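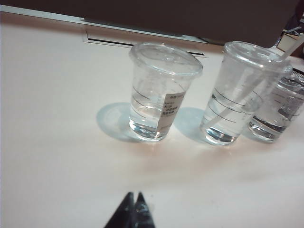
Pirosent Bench Supplies
Drinks on work surfaces - inspection checklist and comments
Area: shared bench, first floor
Date: April 30, 2024
Inspector: Chathurika Ekanayake
Copy to: Jinlong Yuan

1. Surface
1.1 Top level and stable when pressed at each corner. Pass.
1.2 Top free of standing liquid. Pass.
1.3 Surface wipes clean without residue. Pass.
Comment: glare on the white top makes small spills hard to find. Check by hand with a dry paper towel as well as by eye.

2. Cups and lids
2.1 Every cup on the bench has a lid. Pass.
2.2 Lid seated on the rim all the way round. Pass, checked by hand.
2.3 Cup wall free of splits. Pass.
2.4 Cup carries a name or a date of first use. Fail.
Comment: disposable cups are being refilled with water and kept. The rule allows this for one working day. Without a date there is no means of checking.

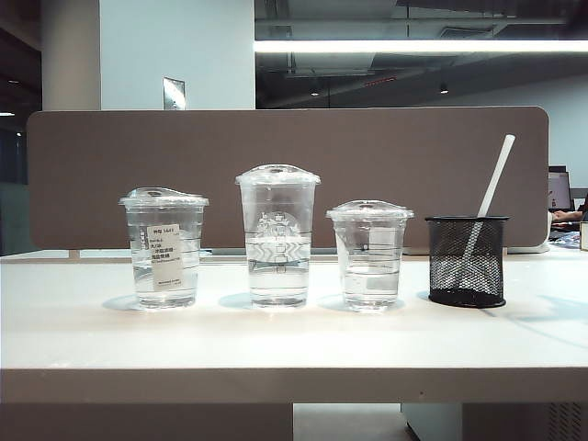

Labelling was also marked down in September and the action is still open. A shop's order sticker does not meet 2.4. The cup marked 1641 has plenty of print on it, but an order number does not tell the inspector who owns the water or when it was poured. Write initials and date on the lid in marker pen - the wall of the cup is too ridged to take ink well.

3. Position
3.1 Cups set back from the front edge. Pass.
3.2 Clear space between cups and stationery. Fail.
3.3 No cup within reach of a socket or trailing lead. Pass.
Comment: on 3.2, move the mesh pen holder to the shelf. Mesh will not hold back a spill, and a hand reaching for a pen passes over the lids.

4. Straws
4.1 Straw does not project into the working area. Fail.
Comment: a long straw acts as a lever if a sleeve catches it. Remove before leaving the bench.
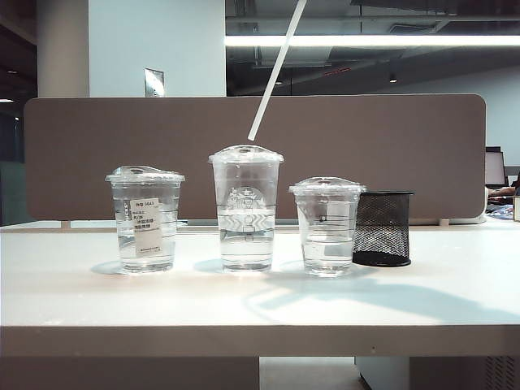

Muchen Meng asked that 3.2 be given as a distance, as "clear space" gets read differently on every shift, and would prefer drinks kept on a tray with a raised lip in any case.

Action: tray to be priced with Dulano. Distance to be agreed before the next inspection. Items 2.4, 3.2 and 4.1 remain open.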